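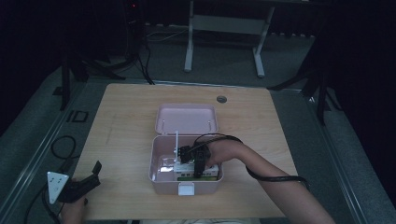
Fereshteh Naseri writes that the notice she was given at the Jastport march named a street but no end time, and asks whether a notice like that can be enforced at all.

Campaigns > Right to Protest > Marches and Police Notices FAQ

Is a notice without an end time valid?
It may be. Under the Jastport assembly ordinance, a notice must state the place and the reason. An end time is expected but can be given by loudspeaker. Keep the paper copy and write down when it was handed to you.

When does a march need a permit?
When the organizers expect 1000 people or more, or when the route closes a traffic lane. Gatherings on the sidewalk are exempt at any size below that limit.

How far ahead must we apply?
Ten working days. The city clerk can waive this for a march held in response to a death or an arrest – the Fletley march in July was approved this way.

Can the police change an approved route?
Yes, on the day, if the senior officer records the grounds in writing. Organizers can ask for the record afterward. It is filed under the permit number.

Do marshals have legal powers?
No. They may give directions, but a marcher who ignores them commits no offense.

How many complaints followed the Fletley march?
The Nouri Legal Fund logged 148. Most concerned people held behind the line on Pirner Street. Complaints about searches are listed separately.

Can I film officers?
Yes, from any place you are allowed to stand. An officer may tell you to move back – you may keep filming while you do.

Where do I send a witness statement?
To the Nouri Legal Fund, signed on each page. Do not post it online first.

Filed under: Policing, Public Assembly, Know Your Rights

Contact the Nouri Legal Fund | © August 2025 | Back to top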